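**Handout 2: Teaching by demonstration**
Areeba Mohmand, Vallinbridge, August 28, 2019

Last session covered kinesthetic teaching, where you hold the arm and push it through the motion. Today is teleoperation. You stay out of the workspace and drive both arms from the leader handles. The task is sorting colored pieces into bins of the same color.

Terms to know before lab:

- *Episode* - one full demonstration, start pose to end pose
- *Action* - the commanded joint positions and gripper opening at each time step
- *Observation* - camera images plus measured joint positions
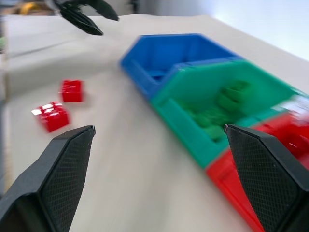
Wrist views change quickly when the arm swings, so a fast operator records a lot of blur. Slow down on the approach and pause briefly before closing the fingers. Keep the other arm clear of the bins while one is reaching.

Each group records 23 episodes. Hold back 2 for validation and do not train on them. Stop an episode at 1000 time steps even if pieces are left on the table, and mark it incomplete in the log.

Failed grasps: keep the episode if you recovered and finished. Delete it if you reached in by hand.

Reading: Kinodel manual, section 17 (leader calibration). The April version has the old joint order - don't use it.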